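I met Anju Chaturvedi in the back half of a shop unit she rents in Mestberg, and the first thing she did was hand me a mug of tea and tell me not to put it on anything white. She buys, mends and sells on second-hand furniture under the name Gistum, mostly for gardens and small flats, and she has been at it long enough to have strong feelings about plastic tables.

"Everyone wants to talk to me about oak," she said. "Oak's easy! People love oak, they look after it. I want to talk about the little white table that's been behind the shed for years."

She started with her business partner, Harsh Shukla, after the pair of them bought 300 garden tables and stools from a hotel called the Trarano that was closing down. They had the van for 2 days and no plan at all. "Harsh thought it was 300 pieces including the parasols," Anju told me, laughing. "It wasn't. We had table tops up the stairs." They sold the lot by the end of May, and she reckons they've handled about 1,000 pieces between them now, though Harsh says she's being generous.

I asked what she looks for when one comes in. Legs, she said, straight away — legs first, then the sockets they go into, and only then the top. 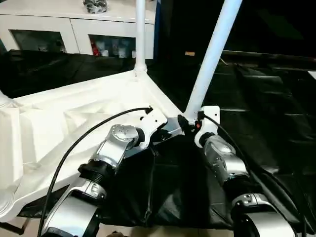
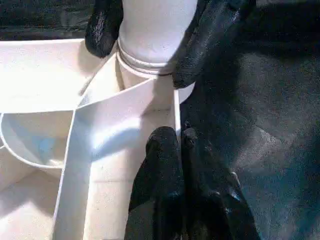

"People never turn them over," Anju said, and she was quite stern about it. She does it with every table before she'll even talk about a price. The top will tell you whether somebody has had a barbecue too close, but the underside is where the moulding is, all those ribs and ridges that keep a thin sheet of plastic from sagging under a jug of squash. She likes a leg with a proper ringed collar at the end, like the white ones here, as it gives her a clear line to check against when she's pushing it home. If there's a gap on one side she takes the leg out and starts again. She won't use a hammer, and she's not keen on glue either (Harsh is, and they've agreed to differ).

Cleaning takes longer than mending. She uses warm water, washing-up liquid and an old nail brush for the corners, and she leaves the whole thing upside down to drain. "Bicarb if it's really bad. Don't go at it with a scourer, you'll scratch it and then it holds the dirt forever."

The hardest thing to find is spare legs. There's a dealer called Chaudhary who keeps odd ones back for her, and she drives over every few weeks with a leg in her bag to compare. She once came home with 3 that matched each other and fitted nothing she owned. They're still in the cupboard, she showed me!

Harsh turned up as I was leaving, with two stools under one arm, and asked whether she'd told me about the parasols. She had, I said. He wanted it noted that he'd counted them correctly.

Contact us | © Gistum, Mestberg | Back to top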